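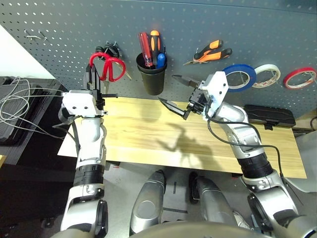
Slaoui objected at the December design review that a pegboard task would reward memorized hook positions, and that a student team could reach a high score without using the cameras at all. The protocol was changed on that point. Tools are now rehung before each trial according to a printed layout drawn at random from a set of 70.

Figure 3. Pegboard workstation used in the tool retrieval task, with both arms extended over the table. Scissors, screwdrivers, pliers and tape hang on the board.

4.2 Tool retrieval

Each team in the Tawfik course project submitted one policy, trained on no more than 300 teleoperated demonstrations. A trial counts as a success if the named tool is lifted clear of its hook or cup and set down on the tabletop within the time limit. Dropped tools are scored as failures – partial credit was considered and rejected. We report 194 valid trials. Trials stopped by an operator are excluded here and listed by team in Appendix B.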